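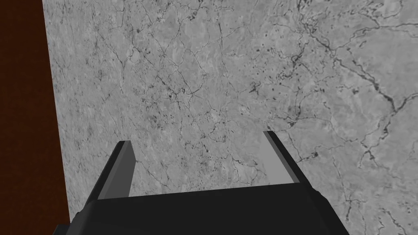 Ticket: sim kitchen, wrist cam, counter wipe + put-away chores
Status: open (half open)
Project: Stemmont
Last updated: October

What was asked for: the Gudent arm should clear a kitchen counter in simulation. Pick thing up, put thing where it goes, wipe the spot. Three chores a ten year old can do while looking at a phone. We want to know if the current policy is good enough to bother putting on the real bench before the end of the month.

Short version so far: not yet. Long version below, sorry for the mess, typing between runs.

Problem as reported

Policy does fine on pick. Does badly on put-away. Batch of 50 put-away episodes, 30 finished. The rest either stall close to the target or time out. No crash, no error in the log, arm just sort of parks. Looks from the joint plots like it's thinking. It is not thinking, it's outputting tiny deltas that cancel out.

Wipe chore not scored yet. Blocked on this.

Things tried, first pass

- Restarted the sim. No change.
- Cleared the asset cache. No change, and then I had to wait for all of it to rebuild, so don't do this one.
- Rolled back to the older checkpoint. Stalls in different places but still stalls.
- Raised step limit to 400. Got a couple more finishes, the rest just park for longer.
- Turned off wrist cam, overhead only. Pick gets WORSE, put-away gets a bit better. Interesting.

That last one is the first real clue. Wrist view helps when the hand is up off the counter with a bit of stone between the fingers and the thing you want is small. When the hand goes in close to something big the view is all one flat dark color and there's nothing to steer by. A person would just feel for the edge. Our arm has no feel at all, no force reading goes into the policy, it's vision and joint angles and that's it. 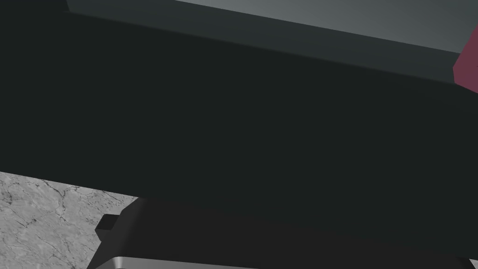
Mohit Mishra

Second pass, after lunch. Went through wrist views from the stalled episodes next to ones that finished. In the stalls the view tends to be mostly large plain face, with a wedge of marble left over in a corner if you're lucky. One straight edge, maybe two. No print, no handle, nothing to tell the policy how far away it is. You could slide sideways along a surface like that and the picture would hardly change. So it doesn't know it moved, so it undoes the move, and so on until the clock runs out.

Checked if it was a lighting thing. Lighting in this kitchen is soft and even, big faces come out nearly flat. Tried a harder light from one side:

- hard light, same checkpoint: fewer stalls, but now it grabs at shadows
- hard light + random light position: about the same as soft, no win
- back to soft

Checked if it was a collision thing. Drew the contact points. The hand stops short of contact in most of the stalls, so no, it isn't wedged against anything. I had been sure it was wedged. Wasted an hour on the finger meshes.

Checked the depth channel. Depth was being clipped at the near end!! Anything closer than the near limit comes back as zero, and the loader treats zero as "no data" and fills it with the average. So right when the hand gets close to something, the policy gets told the something is at a middling distance. That's a real bug and it's ours, not the simulator's.

Fix for that:
1. set near limit lower in the wrist cam config
2. stop filling zeros with the mean, pass a mask instead
3. retrain the head only, leave the rest frozen
4. rerun the same 50 seeds, SAME seeds, don't let it reroll

Did 1 and 2. Step 3 running overnight. Will post.

Third pass, next morning. Head-only retrain done. Put-away is better on the same seeds, stalls down, and the ones left look different. Before it would freeze. Now it commits to a direction and sometimes it's the wrong one. I'll take wrong over frozen, at least wrong can be corrected by a retry.

Added a retry rule, very dumb: if the hand has gone nowhere for 5 seconds, back straight up along the approach line, look again from further out, go back in. Not learned, just an if statement. Helps more than the retrain did, which is a little annoying after a night of GPU time.

Also tried the wipe chore since it was unblocked. Wipe on bare marble is OK. Covers most of the area, misses the strip along the counter edge every single time. It seems to be scared of the edge, probably becuase the demos were all done by people who kept well inside it. Need demos that go right up to it. Veins in the stone texture don't bother it as far as I can tell, I swapped in a plain gray and got the same misses.

So, can it do the chore. The manager question. My answer for the ticket:

Pick up a small thing off a clear counter: yes, in sim, most of the time.
Put it away next to bigger things: sometimes, with the retry rule on.
Wipe: middle yes, edges no.
All three in a row without a person watching: no. The misses stack. Each step is okayish and the chain isn't.

On the shop side the Wider people asked if the same policy could load a parts tray. I'd guess that's easier, parts are small, tray doesn't move, the light doesn't either. A home kitchen is harder than a work cell in nearly every way that matters for this. I haven't tried the tray so don't quote me on it.

Open items
- wrist cam mount angle: it's pitched so low that our own housing eats the bottom part of the view. Fine for picking. Bad for anything tall or wide. Want to try tipping it up.
- edge demos for wipe
- more close range views in training, hand right up near large plain panels
- retry rule needs a cap, saw it back up and go in again over and over on one seed until the step limit saved us

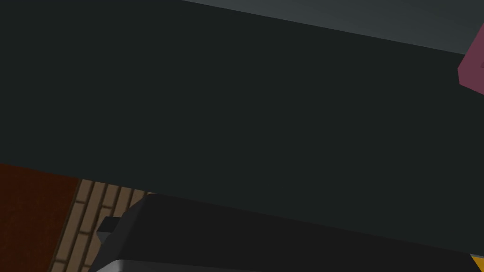

Dương wrote back on the thread: I'd leave the camera angle alone for now. You change the mount, you throw out every demo we recorded with the old one, and then we're back to October minus a month. Do the retry rule properly first. When the view goes flat the arm should pull back by itself, it shouldn't need to sit still for five seconds to notice. You can measure that cheap, just check how much detail is left in the wrist view and set a floor. Also, I don't agree that it's close on wipe. My mother would send it back to do the edge again, and the edge is where the crumbs are. If a chore isn't finished it's not done, I wouldn't score it as a partial.

Reply to above. Fair on the mount. Parking it, moved to later. Will do the detail check today, simple version, edge count on the wrist view, threshold by hand.

On the scoring I'll do both columns, partial and finished, so whoever reads it can pick. Finished only makes wipe a flat zero right now and then I can't see if it's getting any better.

Update, 4:30 pm. Detail check in. Arm now backs out early when the view goes blank. Much quicker per episode. One side effect, it also backs out over plain stretches of floor when the base is driving between spots, had to gate it so it only runs during approach. Pushed.

Update, 6:10 pm. Reran the 50 seeds with the gate. No freezes in the ones I watched. Didn't watch all of them. Two columns attached to the run page. Still fails when the target spot sits behind something large and it has to go around, it has no idea what going around is. That's a planning problem and wants its own ticket, not stuffing it in here.

Update, later. Someone asked if this goes on the real bench. Pick only, slow speed, hand on the stop button, ok by me. Put-away and wipe stay in sim until the depth fix has been checked against the real sensor, which has its own near limit and I don't remeber what it is. Need to look it up before anyone plugs anything in.

Left to do
- look up near limit on the real wrist sensor
- cap on retries (still not done)
- record edge wipe demos, need somebody with patience
- new ticket for going around things
- tell Wider people we're not ready to talk trays

Leaving this open. Don't close it just because the freeze is gone, the retry cap isn't in.

Contact: Stemmont support desk | © Gudent | Back to top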